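Search for: Search Go

Soap Talk: Flenberg's Head Writer On Weddings, Wills And That Staircase

I've watched Flenberg since I was off school with chickenpox, so you can imagine the state of me when Tae-yang Shim said yes to a chat. We were meant to have half an hour and got nearer two, and I've left in as much as I'm allowed to. Spoilers ahead for anyone still catching up! 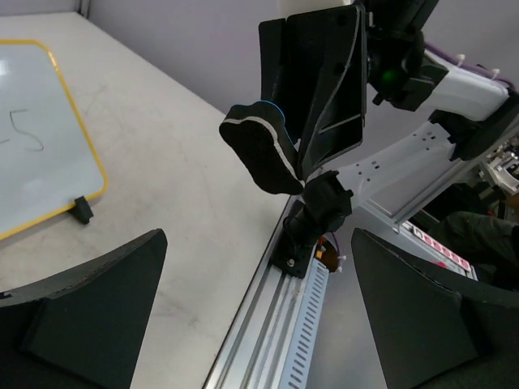
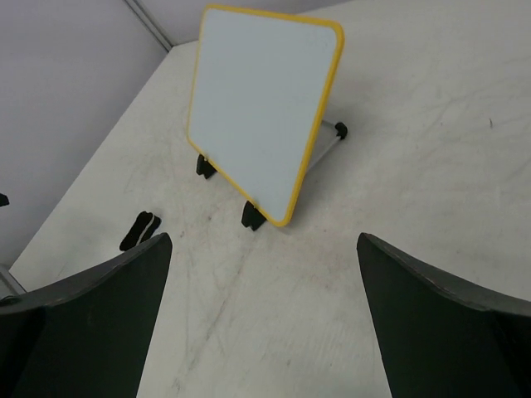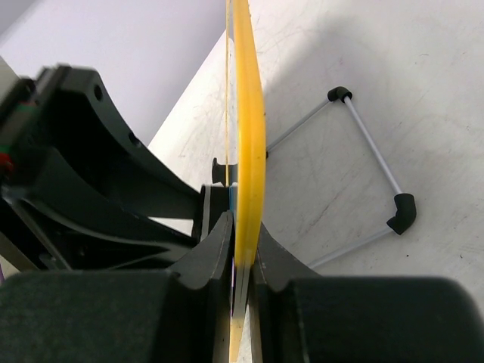 Words: the Soap Talk desk
August 2024

I started with the wedding, obviously. For four months we've watched Gomia get closer to marrying the man who sold her dad's boatyard, and half my inbox wants her to leave him at the altar.

"They all want her to run," Shim told me, laughing. "My mum wants her to run. But running's easy on telly, isn't it? You put her in a big dress, she legs it down the church steps, cue the music. I wanted to know what happens to a woman who stays and knows exactly what she's done."

So she does marry him? He went very quiet at that and asked if I wanted more tea. I did, as it happens, but I also wanted an answer, and all I got was, "She gets to the church. I'll give you that."

Shim joined the show in March as a stand-in, while the old head writer was off, and then the job was his. He'd written radio plays before that, and a hospital drama called Emance which lasted 2 series and which I loved (I think it was me and my aunt). He says the speed of soap nearly finished him off.

"On Emance I'd have a fortnight to fret over one row in a corridor. At Flenberg I've got a row in the pub, a row in the shop and a funeral, and they all want doing by teatime. You stop being precious. I threw away a speech last week that I'd have framed ten years ago."

I asked about Urio, because I had to. When the old villain went over the banister in episode 1238 we never saw a body, and I've been watching soaps far too long to believe in a death like that.

"We had about 1000 letters and emails on that," he said. "Most of them cross. One lady sent me a drawing of the staircase with arrows on it, showing why he'd have landed on the rug and been fine. It's on my wall – she's right, too, the rug is quite thick."

Is that a yes, then? "It's a rug," he said.

What he would talk about was the will. The reading goes out over two nights, and there's a name in it none of the family have heard before. He wrote those scenes with every actor in one room the whole time, which the crew hated, as there's nowhere to hide a cable in that front parlour.

"I like people stuck in a room together who'd pay good money to be out of it," he said. "That's Christmas at our house, really."

I asked whether the name belongs to somebody we've already met under a different one. He looked at his watch, then at his cup, then said the biscuits were very good.

They were shop-bought, so make of that what you will. The will reading starts next week, in the usual slot.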